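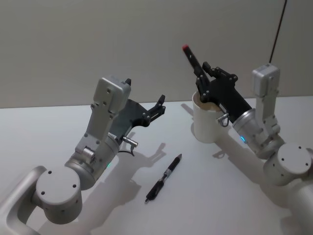

Week 7 Handout: Reading a Lease

Household Law and Money, Trosthorpe Evening College
Revised 2019-06-01

Reading before class: the sample lease in the course packet, all of it, including the schedule at the back. Bring a pen and your marked copy.

1. What a lease does

A lease gives a tenant the right to live in a place for a set time in return for rent. It is a contract, so both sides are held to what it says, with one large exception. A clause that goes against state or local law usually can't be enforced, even if the tenant signed it. Which clauses fall under this depends on where the property is. We will use the state tenant guide for class questions.

2. Fixed term and month to month

A fixed-term lease has an end date. The rent normally can't go up before that date unless the lease says it can. A month-to-month tenancy runs until one side gives notice. Many fixed-term leases turn into month-to-month tenancies if the tenant stays on and the landlord keeps taking rent. Others renew for a full new term unless someone gives notice in writing. Look for the word "renewal" and read the whole paragraph it sits in.

3. The deposit

The sample lease is between a landlord called Ellico Property and a tenant at the Jatano Building. The deposit is $1,000. Find the answers to these in your copy:

What can the landlord take out of the deposit?
How long after move-out must the rest be returned?
Does the tenant have to leave a forwarding address in writing?

Normal wear is generally not charged to the tenant. Faded paint is normal wear. A hole in a door is damage. Worn carpet is argued over more than anything else, and the age of the carpet matters.

4. Late fees

Clause 20 of the sample sets the late fee. Note that it names a grace period in one sentence and a due date in another. Rent paid during the grace period is still late for some purposes under this lease, though no fee is charged. Students miss this every term.

5. Repairs and entry

Report repairs in writing and keep a copy. A phone call is fine for a burst pipe, but follow it with a letter or an email the same day. The entry clause says how much notice the landlord must give before coming in, and what counts as an emergency.

6. Ending early

The sample has a buyout clause. The amount due is $2,702, and paying it ends the tenant's duty to pay rent after the notice period. Rent owed before then is separate. A lease with no buyout clause leaves the matter to state law, which we cover in November with small claims.

For next time

Read the Yokoyama Apartments lease and write one page comparing its repair clause with the one in the Ellico lease. Give clause numbers.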